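How I Get a Musty Smell Out of Old Paperbacks

My uncle Virgilio left me a box of paperbacks that had spent years in a garage in Lacson, and oh boy, did they smell! I've tried a bunch of methods since then and this is the one I keep coming back to. It's slow but it's cheap, and you probably have most of the stuff already.

What you need:
A plastic storage tub with a lid that closes tight
A small open bowl
Baking soda, one box
A soft, dry paintbrush
Paper towels

First, take the books outside and brush them off. Hold each one shut and sweep along the top edge, away from the spine. If you see fuzzy spots, wear a mask and keep that book away from the others.

Next, make sure they're dry. I stand mine up with the pages fanned out a little, in a room at 70 degrees with a fan going (pointed at the wall, not at the books, or the pages go wavy). Give it two days. My basement sits at 55 and I tried it down there once in August, and it was a waste of a week.

Now pour the baking soda into the bowl, put the bowl in the middle of the tub and stand the books around it. Don't sprinkle it on the pages! I did that to a 193-page mystery and I was still shaking powder out of it at Thanksgiving.

Close the lid and leave it alone for a week. Then do the sniff test. If you still get that garage smell, stir the baking soda, flip the books and go another week. The worst one I had took nearly a month.

Amra Softić wrote in to say she uses crumpled newspaper in place of baking soda. I tried it and it works okay on mild cases, but change the paper every few days.

Once they smell fine, put them back on an open shelf and leave a little room at the back for air.

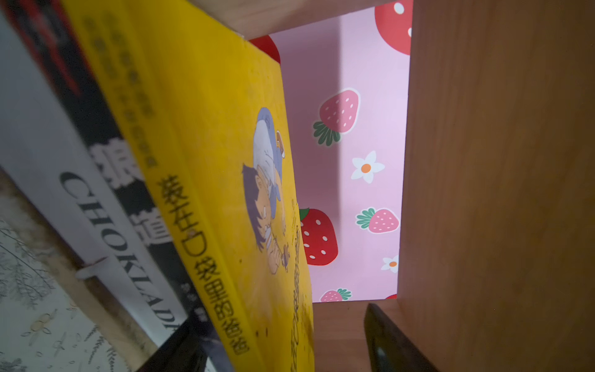 Kids' paperbacks usually need an extra step, and that's wiping the covers. If the cover is glossy, use a barely damp paper towel and dry it right away. On a matte cover I stick to a clean white eraser and go very lightly, starting in a corner.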